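So the arm is staying (sorting line, long)

4 min read

tarewait
Update for anyone who read my March post. The trial at Feltthorpe is over and management has decided the arm is staying. It picks mixed returns and scrap out of a bin, one thing at a time, and drops each thing where it belongs. I used to do that. Now I stand next to something that does that, and I have a new job title with the word "associate" in it twice.

We had 12 people on returns before. We have 12 people on returns now, so nobody got walked out, and I want to say that up front before the usual crowd gets going. Two moved over to packing and hated it, two came in from packing and also hate it.

pallet_jacqueline
The usual crowd is here. Give it a year.

tarewait
Thank you for your service.

oldbeltguy
What does it pick per hour? At Zandby they told us ours would do 170. It did 170 for the people in nice shoes and 40 for us.

tarewait
On a good night it's past 40. Crushed things slow it down, and so does anything see-through. It'll hang over a clear tub for a while like my dad in front of an open fridge. Then I press the button that says I have "assisted," and the screen thanks me.

mrs_shrinkwrap
I'll be the one to disagree. I did hand sorting for 8 years and my wrists are shot. If a machine wants to reach into a bin all night it can have my share. You guys talk like the old job was fly fishing.

oldbeltguy
Sure, but who got the raise when your wrists got replaced?

mrs_shrinkwrap
My wrists did. They get to open jars again.

pallet_jacqueline
I'm glad about the wrists, I mean it. What bugs me is the break thing. When we sorted by hand the whole line stopped together and you ate with people. Now somebody has to babysit, so we go one at a time. I've had lunch with a vending machine since winter.

tarewait
Same at our place, and that's the part I'd fight over. Defne Dönmez, our shift lead, got it changed so the arm gets paused at 2 a.m. and everybody sits down together. The Drurnent rep who set it up said pausing "impacts utilization." Defne said so does fainting.

night_dock
We're a Şimşekoğlu site and they wouldn't let us anywhere near a pause button. You have to call a number.

oldbeltguy
Does the number pick up at 2 a.m.?

night_dock
It does not.

mrs_shrinkwrap
OK, I'll give you the breaks. But ask for training while they're still in a good mood about the new toy. I learned to clear faults and swap fingers, and that's what moved me up a grade. The guys who folded their arms and waited for it to fail are still waiting.

tarewait
Fair, and I did put my name down. First session was mostly learning which cable you don't lean on. What I haven't gotten an answer on is the grade. They want me clearing faults at the old rate "until the role is defined," and I'd like to see that in writing with a date next to it before I touch another finger.
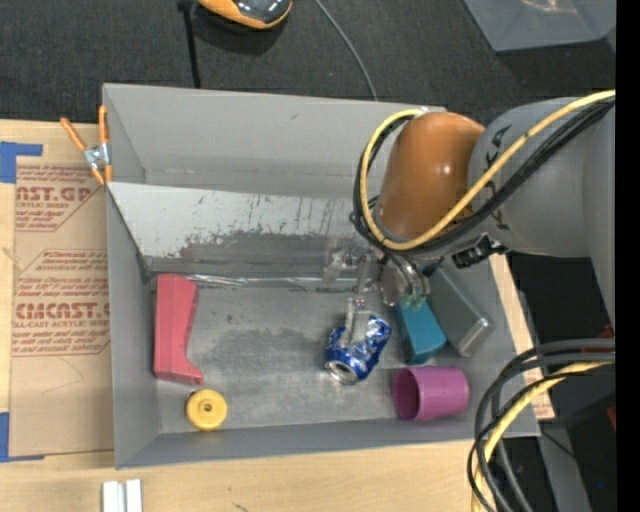
If anyone got their fault clearing put into the job description, post the wording you used. Defne is meeting with them again before the end of the month and she'll take whatever we can give her.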